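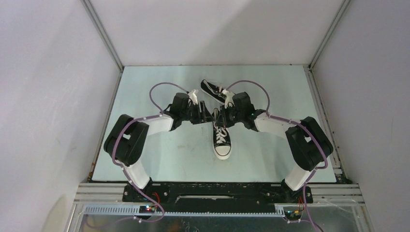

Ticket 2375 – Album stops after track 3
Product: Jistgate player, desktop
Opened by: Gisela Strobel
Status: Solved

27 January 2021

Gisela Strobel wrote:
I bought the Stemano live album as a download. It has 13 tracks. The first three play fine, then the player goes back to the start of the album. Track four, the long fiddle number, shows in the list but is gray and won't open. Same thing after a restart.

Bastian Voß (support) wrote:
Please open Help, then Log, and send the last lines. Did you download the album as one zip or song by song?

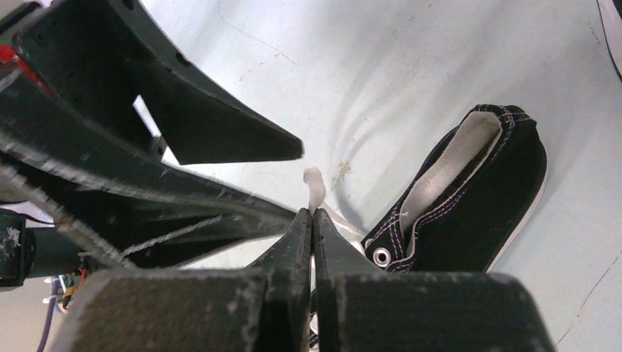

White shoelace held at the fingertips.

Gisela Strobel wrote:
One zip. The last line in the log says "error 1333, bad file name." I also tried the Boutros banjo record I bought in September and it plays all the way through.

Bastian Voß wrote:
Error 1333 comes up when a title has a slash in it. Track four is listed as "Platau / Reprise" and the unzip step cut the name short. Please delete the album folder, empty the player cache under Settings, and download again with "Safe names" turned on.

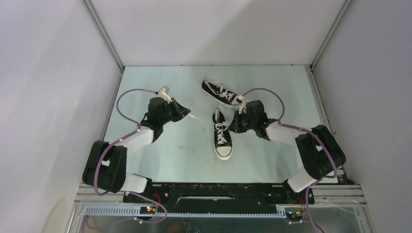
Pair of black high-top-style sneakers.

Gisela Strobel wrote:
Done. Track four plays now and the rest follow in order. The cover art is missing – not a big problem.

Bastian Voß wrote:
Right-click the album and pick "Get cover." I passed the title to Dalal Salameh in the catalog team so the slash can be taken out. Closing this ticket.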